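The Fish Tofu

1.

The flat above the Ladefoged bakery came with a table, a tray and a lease that ran to the end of July. Bheki Kruger took it because it was close to the depot and because the agent didn't ask many questions. He moved in with a suitcase, a box of kitchen things and a cloth his aunt had pressed on him at the door.

"For your lunch," she said.

He was forty-one. He had not carried his lunch in a cloth since primary school, but he put it in the box with the saucepan.

He drove nights for Flollov, out past the grain silos and back again before the bakers finished. The round trip was 876 kilometres when the river road was open. When it was closed it was 1,052, and he got home with his eyes full of sand. He would climb the stairs, take off his boots, and sit at the table until he was tired enough to lie down.

The shop on the corner was run by a woman called Mrs Plomix, or that was what the sign said. He found out later that Plomix was the name of the people who had it before her, and that she had never got round to changing it. Her own name was Hui. She kept the snacks at the back, next to the mops.

"What's good?" he asked her, the first week.

She looked at his jacket and his boots. "You drive?"

"I drive."

"Then this one. It doesn't make crumbs."

She gave him a packet he couldn't read. He paid for it with coins and ate it at a rest stop at two in the morning, standing beside the truck with the engine ticking. It was soft and salty and a bit sweet. He ate all of it and looked in the bag for more.

After that he bought two every afternoon, one for the road out and one for the road back.

2.

His aunt rang on his nights off. She wanted to know if he was eating, and he told her about the fish tofu.

"Is it fish or is it tofu?" she said.

"I don't know. Fish, I think. It comes in squares."

"Does it say on the bag?"

"It says it in Chinese."

"Then ask the woman."

He said he would. He didn't, for a while, as there was usually a queue. When he did ask, Hui said it was fish, mostly, and it was only called tofu for the shape. He wrote that on the back of a fuel docket so he would remember to pass it on.

The docket sat under the saucepan for over a fortnight. Then his aunt rang to say she was coming up on the coach to see the place for herself. The fare was dear and she had already paid it. She wanted to be met.

He washed the cups. He washed the tray and left it on the left side of the table to hold the bread rolls, which he would buy warm from downstairs when they opened. He found her cloth at the bottom of the box, still folded, and put it down next to the tray with a packet from Hui's shop standing on it, so she would see that he had used the one and not starved without the other.
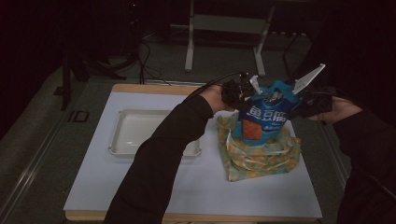 3.

The coach was late. She got down backwards, holding the rail, and handed him a bag that weighed more than she did.

"You're thin," she said.

"I'm the same."

She climbed the stairs without stopping and went straight to the table. She put her palm on the cloth and tried to smooth it.

"You never ironed it."

"I don't own an iron."

She picked up the packet, held it at arm's length, and then brought it close. He told her what Hui had said about the shape. She nodded as though she had suspected it – fish, then – and asked him for a fork.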